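Jinditz Alumni Families: Data Card

Version 6, last changed 13th August

Summary

Jinditz Alumni Families is a table of family ties among former students of Zawadzka College. Each row links two people who both attended or worked at the college and who are related by blood, marriage or adoption. The set holds around 2,000 rows. It was built to study how often attendance runs in families and which departments relatives choose.

Sources

Ties come from the printed class notes, the obituary pages of the alumni magazine, and a mail survey run by Provima. Class notes cover 112 issues. Two issues are missing from the college library and were not replaced. The survey asked for parents, children, siblings, spouses and grandparents. Cousins were often written in by hand and are kept under the code OTH.

Files

families.csv: one row per tie
people.csv: one row per person, with names removed
departments.csv: old and current department names
changes.txt: edits by version

Fields in families.csv

tie_id: whole number, unique
person_a, person_b: keys into people.csv
tie_type: PAR, SIB, SPO, GRP or OTH
source: NOTES, OBIT or SURVEY
checked: Y if a second source agrees, otherwise N

For PAR and GRP, person_a is always the older generation. For the other types the order has no meaning. A tie found in more than one source appears once, under the earliest source.

Fields in people.csv

person_id: whole number, unique
class_year: four digits, blank for staff who did not study at the college
dept_code: key into departments.csv
role: STU, STAFF or BOTH
region: home region at entry, 13 values

Class years printed with two digits were expanded by hand. Where the century was unclear, class_year is blank. People who changed departments are listed under the one they graduated from.

Known problems

Married names hide many ties in the older class notes. The survey caught part of this, but women who graduated before the survey's age range are still undercounted. Obituaries name more relatives than class notes do, so families with a recent death look larger. Engineering is overrepresented, as its department ran its own newsletter and passed items to the magazine.

Do not use the set to estimate admission rates. It has no records of applicants who were turned down.

Loading

Files are UTF-8 with comma separators and a header row. Blank means unknown. The Lunska reader drops leading zeros from dept_code unless the column is set to text.

Updates

Corrections are merged each May. Send the tie_id, the proposed change and the page or issue that supports it. Requests to remove a person are handled when received, and the key is not reused.

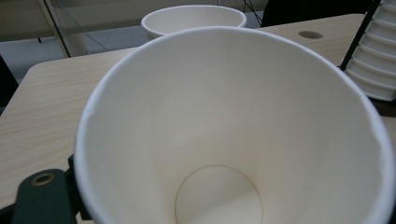
Version 5 keys still work in version 6, except for ties merged as duplicates. Those are listed in changes.txt with the old and new tie_id side by side.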